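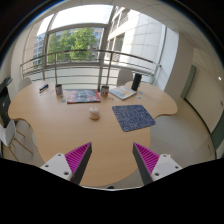 Lapointe wrote to us after the first edition that the fingers of her Stanari hand gripper closed by themselves while she was reaching between them to move a part, and she asked why the manual had no word about it. She was right to ask. The section below is new and replaces the old page on "slow fingers".

7. Fault: fingers close or open without command

7.1 What the fault looks like

The fingers stand open, you do not touch the trigger, and after some time one or both fingers travel inward. The movement can be a slow creep or a single fast snap. In the log the event appears as code 148 (position lost). With controller software older than the August release, no code is written and you will see only a gap in the log.

A second form of the same fault is the opposite one. The gripper holds an object and releases it while you are lifting. Code 53 (grip current low) is written in this case.

CAUTION: Keep your hand out of the space between the fingers whenever the controller is powered, also when the status light is off. The light shows the state of the software and not the state of the motor.

CAUTION: The white bracket plates have edges that can pinch. Do not hold the tool by the plates.

7.2 Before you begin

You need the hex key from the Larnero tool bag, a dry cloth, and one light object which is smooth and has round sides. A computer mouse is good for this. Do not use glass, and do not use a can or cup with something in it. Work over a table, with the tool low above the surface.

Note: You do not have to clear the whole table. It is enough that the place under the fingers is free.

7.3 Checking the cable and the zero position

1. Press the red switch on the controller and wait until the fan stops.

2. Pull out the motor cable and look at the plug. If one pin is bent or darker than the others, stop here and send the cable to Brunen service. Do not bend the pin back.

3. Put the plug in again until you feel it lock. A plug which is only half inside is the most frequent cause of code 148.

4. Move both fingers by hand to the fully open position. They must move equally. If one side is heavier, go to 7.5.

5. Switch on the controller. Keep the trigger released.

6. In the menu choose Service, then Zero, then Confirm. The fingers make one short movement inward and return.

7. Wait 2 minutes and watch the fingers. If they stay open, continue with 7.4. If they creep, repeat steps 1 to 6 one time only. After a second failure the position sensor must be changed.

7.4 Checking the grip

1. Put the object on the table with its long side parallel to the fingers.

2. Lower the tool until the dark inner strips are beside the object, one left and one right. The ribbed part should not touch the table.

3. Press the trigger slowly. The ribbed fingers bend a little around the object, and this is normal.

4. Lift by the width of one finger and hold.
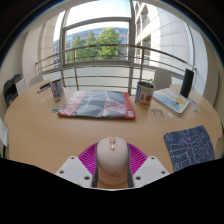
Figure 7-2. Grip check with a computer mouse, held just above the table.

5. Read the value "Hold" on the display. It should be 102 or higher and it should not fall while you hold. A small trembling of the last digit has no meaning.

6. Lower the object until it rests on the table. Only then release the trigger.

If the value falls slowly, clean the inner strips with the dry cloth and repeat. Alcohol makes the strips hard, so please do not use it. If the value jumps to zero, the fault is in the cable also when the plug looked good in 7.3.

7.5 One finger is heavier than the other

Switch off the controller and unplug the motor cable. Loosen the screws of the bracket on the heavy side by half a turn, move the finger in and out until it runs freely, and tighten again, a little on each screw in turn. Do not remove the screws completely. Behind the plate is a spring, and it can jump out toward your face.

After this work always repeat 7.3 from step 4.

7.6 When to stop using the tool

Stop and disconnect the tool if the fingers have snapped closed more than one time on the same day, if you smell something hot, or if code 148 and code 53 appear together. Write down the serial number and the software version and send them with the log file to Brunen service.

Section 7, revised November 2021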